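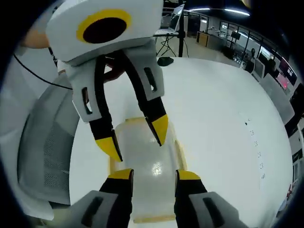
A shallow translucent tray on a white tabletop.

Sakinum Household Storage Words

Data card, version 3

Sakinum is a list of short texts in which people say how they store things at home: in the kitchen, the shed, the laundry, under the bed. It was collected for the study of everyday words for containers in Australian English. Each text is one answer to one written question, and the answer is kept as the person typed it, with the spelling mistakes.

What is inside

The full set has 2,104 answers. Of these, 1,624 are labelled with the container words and the rest are given without labels. The labelled part uses 355 different container words after joining singular and plural forms. "Tub", "box" and "tray" are the most frequent. Some words appear in one answer only, and we kept them also.

Files

answers.csv has one answer per row, with the columns id, room, text and labelled.
words.csv has the container words with their usual spelling and other spellings we met.
notes.txt is the guide we followed when labelling. Please read it before you change any label.

All files are in UTF-8 with commas as separators. Texts which contain a comma are put in double quotes. An empty cell in the room column means that the person did not name a room.

How it was collected

The question was sent with the local newsletter of Shearer and later of Dumer, and people answered by an online form. The form was open until the end of December. We did not ask for age or for name. Where somebody wrote a family name or a street inside the answer, we replaced it with the word REMOVED.

How it was labelled

Two people read every answer in the labelled part separately and marked the container words. When they did not agree, they talked about it and wrote the decision in notes.txt. The hardest case was "tray", which can be a thing for carrying, a thing for baking, or the flat back of a ute. Only the first two are labelled. "Drawer" is not labelled when it is part of furniture, but "drawer organiser" is.

Known problems

Most answers are about the kitchen, so the shed and the garage are weak. Colour words are sometimes part of the name ("the blue tub") and we were not always consistent with this in the first version. A few answers were sent twice with small changes, and both are kept.

Changes

Version 3, 10 March 2023: spelling variants moved to words.csv, errors in the room column corrected.
Version 2: unlabelled answers added.
Version 1: first release, answers from Shearer only.

Licence and use

The set is free for teaching and research. If you publish something with it, please cite it as "Sakinum Household Storage Words, Mallex Language Project". Corrections are welcome through the issues page. Please give the id of the answer and the label you would propose.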